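Orden y conservación de los objetos pequeños: notas sobre una mesa auxiliar
28 de enero de 2018
Categoría: Organización de espacios

Se retoma con esta entrada la serie dedicada al mobiliario auxiliar, interrumpida en diciembre por razones de calendario. El presente texto se ocupa de un conjunto modesto: una mesa redonda de patas cortas, una cesta de mimbre con compartimentos y un soporte vertical de madera clara con pequeños colgadores. Se trata de piezas de uso corriente, cuya disposición plantea, no obstante, cuestiones que conviene examinar con cierto detenimiento.

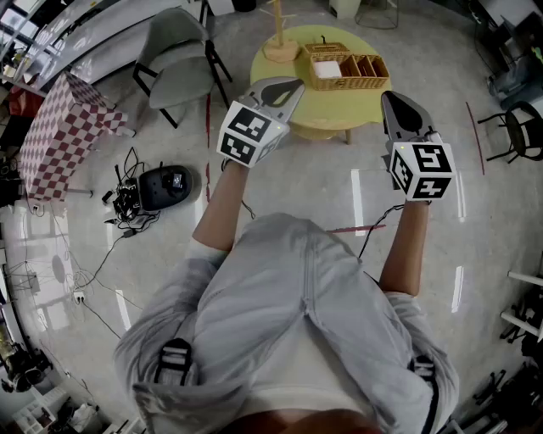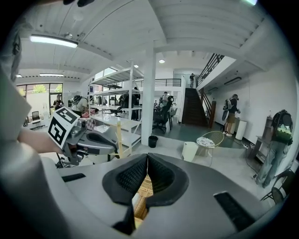
Una lectora, Lurkalton, objeta que la cesta con divisiones fomenta la acumulación y que, en su experiencia, todo compartimento vacío termina albergando recibos, pilas gastadas y llaves sin cerradura conocida. Propone sustituirla por una bandeja plana, en la que el exceso queda a la vista desde el primer día. La observación es pertinente y merece respuesta.

Este blog ha defendido la bandeja en entradas anteriores y mantiene su recomendación para los recibidores. En una mesa auxiliar baja, en cambio, la bandeja presenta un inconveniente: los objetos se desplazan cada vez que alguien roza el tablero. La división interior de la cesta fija un lugar para cada cosa y permite, además, trasladar el contenido completo cuando se precisa la superficie libre. El criterio que aquí se propone es asignar un compartimento a los pañuelos o servilletas de papel, otro a los objetos de uso diario y dejar el resto sin destino determinado durante las primeras semanas.

En cuanto al mimbre, debe advertirse que su limpieza exige constancia. El polvo se deposita entre las fibras y no cede con un paño. Se aconseja un cepillo de cerdas blandas, aplicado en seco y siguiendo la dirección del trenzado. El autor empleó durante un tiempo un cepillo húmedo, con resultado poco satisfactorio: la base de su cesta se deformó ligeramente y nunca volvió a asentar bien.

El soporte vertical admite dos usos. El primero es el habitual en la cocina, esto es, colgar tazas. El segundo, menos frecuente, consiste en destinarlo a llaves, gafas con cordón o auriculares. Ambos son aceptables, si bien no deberían mezclarse en una misma pieza. Cuando se cuelguen tazas, procede repartirlas por lados opuestos; un soporte cargado por un solo costado se vence con facilidad, en particular si la mesa es ligera. El ejemplar que el autor conserva en su domicilio, adquirido en Pasano por 484 pesos, se ha volcado en dos ocasiones por esta causa, con pérdida de un asa.

Respecto de la mesa, la forma redonda facilita el paso junto a una silla y evita los golpes en las esquinas. Resta, eso sí, superficie útil: una cesta rectangular deja siempre un margen de tablero difícil de aprovechar. Se ha ensayado colocarla en el centro y también próxima al borde. La segunda posición resulta preferible cuando se dispone de soporte vertical, pues ambos elementos quedan separados y ninguno estorba el acceso al otro. La altura reducida aconseja, por otra parte, no depositar en ella bebidas calientes si hay niños en la casa.

Varios lectores han preguntado por el presupuesto. La mesa del autor, de la casa Charvát, costó casi 610 pesos en una liquidación, sin incluir el transporte. La cesta procede de un mercado y no se conserva el comprobante. No se ofrece, por tanto, una cifra total.

Queda pendiente el asunto de los cables, sobre el que Lurkalton también consulta en su mensaje. La práctica de esconderlos detrás de la cesta es cómoda y está muy extendida – el propio autor la ha seguido durante años – pero dificulta la limpieza y acaba por enredarlos. Una cinta de tela, cerrada alrededor de cada cable una vez recogido, basta para la mayoría de los casos. Los que no se utilicen a diario deberían guardarse en un cajón, enrollados con holgura y con una etiqueta que indique el aparato al que corresponden.

La próxima entrada tratará de las estanterías altas y de la distribución del peso entre sus niveles. Las consultas sobre esta materia pueden dejarse en los comentarios, con indicación de las medidas del mueble y del tipo de pared.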